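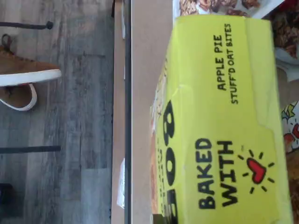
Apple Pie Stuff'd Oat Bites, the yellow-green box. Review, quick one, lunch break is almost over.

Bought these for the snack shelf at work, which I somehow run now. Ate most of the first box myself over a few days so I feel qualified.

Short version: good. Soft. Sweeter than I wanted, less sweet than I feared. Would buy again, would not buy only these.

Longer version.

TASTE. Cinnamon first, then oats, then the filling. The apple is there but it's more like the inside of a hand pie than a real apple. Jammy. If you're hoping for chunks, no. My coworker Raluca Manole said it tasted like the corner of a crumble where the sugar got stuck to the dish, and she meant it as praise. She took two more so I believe her. I got a bit of salt at the end, liked that. Tried one with black coffee, best way. Tried one with orange juice, don't.

TEXTURE. Dense. Not crunchy at all, so if you want crunch get granola, which we also keep on the shelf and which goes everywhere. These hold together pretty well. You do get crumbs, mostly when you bite one in half instead of just commiting. The middle is softer than the outside and a little sticky. Not messy sticky, more like you'll want to wipe your fingers before you touch the keyboard.

Warmed one up in the break room microwave. Ten seconds, great. Did twenty the next time and the filling was lava and the oats went sort of gummy. So ten.

Cold from the fridge is a bad idea. Like chewing an eraser. Marius Lungu keeps all his food in the fridge including bread and he disagrees with me on this, says it makes them last longer because you have to work at it. Ok.

HOW FILLING. Decent. One gets me through a late morning, two and I'm late for lunch. Not a breakfast, no matter how you look at it, though I've used it as one. Had two on the train to Rerik with a banana and was fine until past noon. Kids would like them I think. My nephew did but he's five and also likes plain butter.

THE BOX. Loud color, which is useful. Our shelf is mostly brown and white packaging and this one you can find from the door. "Baked with" and then a little red heart in big letters, cute, a bit much, fine. Big fat letters for the brand too. The cardboard is on the thin side. Mine got creased in my bag on the way in and folded a little near the end, contents were ok. But if you store snacks standing in a row like books it starts to lean after you take a few out, then it falls over and takes the neighbors with it. I've given up and lay it on its side now. Reads sideways, who cares.

Would like it if the flavor name was bigger. "Apple Pie" is pretty small next to the big lettering and when you're restocking in a hurry you're going by color. Works fine until somebody buys something else in the same green.

COMPARED TO WHAT ELSE WE HAD

Saltedeo bars: crunchier, saltier, much better with a beer than a coffee. Fall apart if you look at them. I'd pick those for a hike and these for a desk.

Raltberg oat squares: cheaper and you can tell. Dry. You need a glass of water with every one. They do come in a tin though, and the tin is very nice, have kept three of them for screws.

Sandu fruit bites: real apple flavor, way more than these, but tiny, and the texture is kind of leathery. Gone in one mouthful and then you eat nine.

So the oat bites land in the middle on price and at the top for softness. For anybody with a sore tooth (me, in April, don't ask) they're the only one of the four I could eat.

STORAGE. The desk drawer was fine for me, over 300 steps from the nearest radiator ha. No idea about a hot car, didn't try. I opened one and forgot half of it in a jacket pocket overnight and by morning it had dried out at the bitten end. Ate it anyway. Finish what you open.

WHO EATS THEM HERE. I put out a box plus a few bags of the usual stuff and watched what went. Salty things always go first. Then anything with cartoonish colors on the wrapper, grown adults, every time. The oat bites went slow for a day and then all at once, I think people needed to see someone else eat one. "Stuff'd" put a couple of people off, they thought it'd be a cream filling. It isn't, to me it's closer to a thick jam.

Things I didn't like:
- too sweet for a second one right after the first
- filling isn't always in the middle, got one with nearly all of it at one end
- thin box, see above
- I'd love a plainer version, less sugar more cinnamon

Things I did like:
- soft without being mushy
- tastes like something baked, not like a vitamin
- quiet to eat, if you sit in an open office you know why I'm listing that
- the ten second microwave trick

One more serving idea and then I really have to go. Crumble one over plain yogurt. Let it sit a couple minutes so the oats take up some of the yogurt. That's dessert, basically. Raluca added walnuts and it was better than mine, annoying. Also tried it over vanilla ice cream at home, chopped up small and warmed, and there was nothing left for a photo or for my husband.

Would I serve them to guests, no, I'd bake something. Would I keep them in the car, the desk, the coat, yes.

Score: four out of five. Half a point off for sweetness, half a point for the wandering filling. Box isn't getting points off because I throw it out anyhow.

Next up is the big bag of granola clusters, once I've eaten enough of it to have a opinion. Marius says skip it. Will report back.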